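Shared carrying (human-robot handling)

Shared carrying is the job of moving one object with a person on one end and a robot on the other. People who work with it also call it a team lift or a two-ended carry. I keep this page on the Sornon wiki, so forgive the "I" all over it, and yes, edits are welcome! I care mostly about the house rules side, meaning how you set up a carry so that fingers, floors and furniture all come out fine.

Tables and flat panels are the classic case, with a grip at each end.

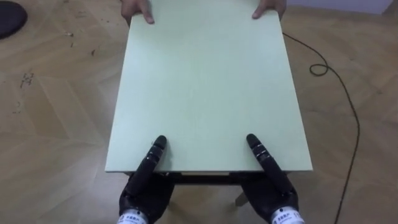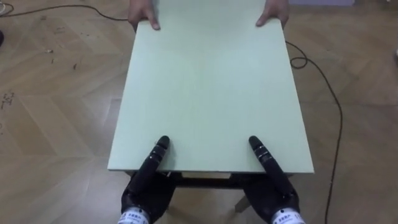
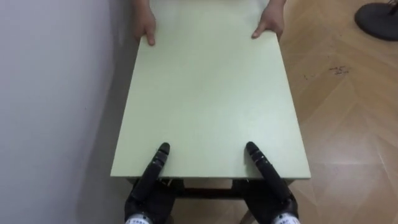 Person and robot at opposite ends, fingers over the top.

Background

When I started, most of the rules I could find were written for robot arms behind a fence. A fence doesn't help you much when the whole point is that you're both holding the same table. So teams wrote their own rules. The two I know best are the Disgate rules, which began as a sheet taped inside a cabinet door (I still have a copy, coffee ring and all), and the Sinda carry notes, which are longer and a bit fussier. Neither one is a formal standard. If your workplace falls under a real safety standard, that comes first and this page comes second.

Who leads

Both sets of rules say the person leads. The robot follows the pull it feels at its end and never starts a move by itself. Disgate goes further and wants a spoken cue before every lift and every set-down, even if the robot can't hear it. I used to think that was silly. Then I caught myself lifting before I was ready, and now I say "up" out loud every time, to anyone or anything.

Grip

Fingers on top, support from below, and hands placed evenly on both sides of the middle. Sinda wants the grip checked with the load still on the floor. You press down a little, wiggle it a little, and watch for slipping. On a table, look under the edge too, because a crossbar or a screw head can get in the way of a hand that would be fine on a bare panel. Keep your own thumbs out from between the top and anything it might bump into, walls most of all.

Path

Walk the route first without the load. Look for cables, stool bases, lamp feet, rugs and anything else at ankle height, and decide which side you'll pass them on. The person going backward gets the wider side. Sinda says to move cables off the route completely. Disgate lets you leave them if they lie flat and stay to one side. I'm with Sinda on this one, having tripped on a very flat cable.

Speed and stopping

Slow walking pace, with no turns while lifting. Either end has to be able to stop the carry, and a stop means hold still, with the grip kept. Letting go is a separate step that only happens once all the legs are down. This is the part newcomers mix up most! A robot that opens its hands on a stop command has just handed you the whole table. The Awad checklist, a spin-off of the Disgate rules, puts this on page 2 in capital letters, and I'd move it to page 1 if it were mine.

Training and records

Awad asks for a short practice with a light panel before anyone carries furniture, and it wants a note made after any slip, even a harmless one. My own log has 525 carries in it, and 151 of those were plain practice runs back and forth across one room. Boring, sure, but they're where I learned to keep my elbows in.

Open points

Stairs aren't covered by any of the three. Neither are glass tops, or loads where the person can't see the robot's hands. There's an argument on the talk page over whether a second person should stand by with the stop button during early sessions. I say yes, and I'd keep them at the robot's end, a step back and off the route.

See also: Grip checks; Stop and hold; Walking backward with a load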